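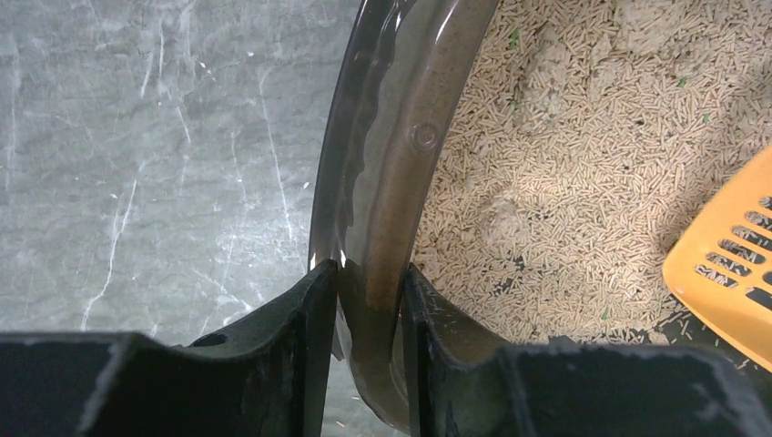 February, litter notes, cont.
Start 9:40 a.m.

Carrying on from the dust work. Open items from last entry: (a) fines in the Sedley clay, (b) clump strength after a rest period, (c) whether the Kennedy blend is worth more bench time. Got through (a) and most of (b).

Fines. Split the Sedley bag with the riffle splitter and took 300 g from the middle cut. Sieved on the 149 micron screen with the pan under it. Shaker run 17 minutes, same setting as before. Weighed the pan, brushed the screen from below, weighed again. The second weight moved in the last digit only, so brushing is not where the scatter comes from. The scatter comes from the bag. Top of bag is clean, bottom of bag is dusty, and anyone who scoops straight from the top will report a better product than the one being sold.

Repeated on the Mornlow clay. Fewer fines, coarser grain overall, and the top and bottom cuts agree much better. Mornlow comes in a stiff carton and Sedley in a soft sack. Could be packaging, could be the grain itself breaking down in transit. Can't separate the two with what is on the shelf. Would need a Sedley lot taken before bagging. Asked Sioned Wogan to put that to them when she calls about the invoice.

Pour test. Dropped each sample through the funnel into the glass column and timed the haze by eye against the black card. Poor method. Two people read the same pour differently. Keep the ranking (Sedley worst, Kennedy middle, Mornlow best), throw out the times.

Clumps. Dosed each bed from the burette with the usual salt solution, room temperature, one spot per dose, spots well apart. Bed leveled with the straightedge first and not tapped. Tapping packs it and the liquid spreads sideways.

Observations:
Sedley: flat, wide clumps. Surface sets fast, the underside stays tacky. Broke in two when lifted early. Held together after the rest.
Mornlow: deeper, narrower clumps, reached the bottom of the bed and stuck there. Had to be pried off. Drop test fine once free.
Kennedy: clay with plant fiber mixed in. Round clumps, light, crumble at the edges. Crumbs are small enough to go through the scoop slots, so they stay behind in the bed and carry the smell with them.
Breltement pellets: not a clumping product. Pellets swell and fall to powder. Ran them for reference only. Left out of the drop test.

The sticking problem is bed depth. Around 400 g in the small dish is too shallow for the Mornlow. Next run should go by depth and let the mass be whatever it comes to. This also means the earlier Mornlow results are partly a test of the dish. Mark them.
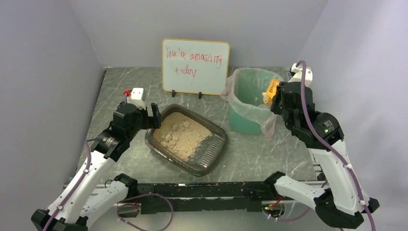 Bench with tray, lined bucket and whiteboard.

Smell. Did the covered jar comparison after lunch. Three noses, jars coded, order shuffled. Sedley and Mornlow not distinguished. Kennedy picked out by all three, mostly on the plant smell, so the panel was not blind in any useful sense. If we want an ammonia figure we need detector tubes. Low range, and check the date on the box before opening, the last ones had expired.

Housekeeping:
The 149 micron screen has a slack spot near the rim. Still passing the check sample. Order a spare.
Balance drifted after the door was opened. Re-zeroed, repeated the last two weighings, no change worth noting.
Spent clay goes in the solid waste. Do not rinse dishes in the sink. It swells in the trap.

Next:
Repeat clump series by depth, Sedley and Mornlow only.
Lift at two rest times, short and overnight.
Park Kennedy until the supplier answers on fiber length.
Sioned has the splitter tomorrow morning. Sieving after that.

Stopped 4:15 p.m. Overnight dishes are on the lower shelf under the foil, labeled on the lids.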